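Joining two desks of slightly different height without a ridge in the middle

Posted in Furniture and Fixtures, Aug 2, 2025

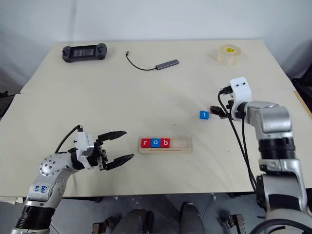
I'm trying to get one deep work surface out of two tables and I can't get the join right. Both are the Prirkdale table, bought two years apart. They have the same name and are supposed to be the same size, but the newer one sits 3 mm higher than the old one. I've measured at several places along the join and it doesn't vary.

I cut fabric and large paper patterns, so I need the full depth. When I slide paper across, the leading edge catches on the join. If I lean on the back table it also creeps away from me and a gap opens up. I push it back a couple of times a day.

What I've tried so far:

Felt pads under the legs of the lower table. They compressed within a week and made the creeping worse.

Tape over the seam. It was fine for paper but lifted at the ends, and it left a sticky line that took a while to clean off.

A big cutting mat over both. It rocks.

I own both tables so drilling is allowed, but I rent the apartment and can't fix anything to the wall or floor. I also need to be able to separate them when I move in May. The tops are a composite of some kind and the legs bolt on with a metal plate. The legs have plastic caps on the bottom, no adjusters. Floor is vinyl plank over concrete.

Is there a standard piece of hardware for this or do people just live with the ridge?

Dehua Peng

oldsawhorse

Two separate problems. Fix the height first and the movement second, or you will end up clamping the ridge in place.

Height. Take the plastic caps off the lower table and look inside the leg. If it's a hollow tube you can get threaded inserts that tap into the end and take a screw-in leveling foot. Measure the inside of the tube before you order, and check the wall thickness as well, as inserts are sold to suit both. If the feet lift the table too much even when they are screwed all the way in, put them on both tables and level the whole thing together. I would do that anyway. A floor that looks flat usually isn't.

If the leg is solid, shim between the leg plate and the underside of the top. Use something hard that won't compress. Strips of thin plastic laminate work and so do large flat washers, as long as you put the same thickness at every bolt. Check that the bolts still have enough thread to hold once the shim is in.

Movement. What you want is called a table connector or ganging bracket. Conference tables use them. There are a few kinds:

Flat mending plates screwed across the join from underneath. Cheap and very solid. You need a screwdriver to separate the tables.

Draw latches, like on a toolbox. These pull the tops together as they close, which deals with your gap, and they open by hand.

Slide-in clips, where one half goes on each table. These need to line up closely and I find them fussy.

For your case I'd use two draw latches, one near each end, plus one mending plate in the middle to keep the tops flush. Use short screws and measure the thickness of the top first. Put tape on the drill bit as a depth mark. Composite doesn't hold a screw as well as solid wood, so drill pilot holes and don't overtighten.

Clamp a straight board across the join while you put the hardware on. Get it flush on the top face and ignore how it looks underneath, as the tops may not be the same thickness. If they aren't, a flat plate will need packing on the thinner side.

Skellusora

Just put a sheet of hardboard over the whole thing. That's what I did and it cost less than the brackets would have. You can't feel the join at all. Mine is held on with double sided tape at the corners. It does get marked up but then you flip it over.

lương_tailoring

I have a similar setup for cutting and agree with oldsawhorse about leveling feet. Two things to add.

If you cut with a rotary cutter, keep the mat entirely on one table. Even with a flush join there is a little give at the seam when you press down, and I had threads left uncut there every time. I lay the fabric across both tables but only cut on the front one.

Also think about which way the join runs. I turned mine so that the seam is along the back third of the working area and I hardly ever cross it with the blade. That only works if your tables are different depths, so it may not help you.

I tried the hardboard idea. It bowed upward in the middle in summer, probably from humidity. A thicker sheet may be better but then it gets heavy and awkward to get up the stairs.

Dehua Peng

Thanks. I pulled a cap off and the legs are hollow, so I'll order inserts and feet for all of them. The tops are the same thickness, so the plate should sit flat. I'm going with the two latches and a plate in the middle. Good point about the seam and the rotary cutter, I had been blaming the blade for that.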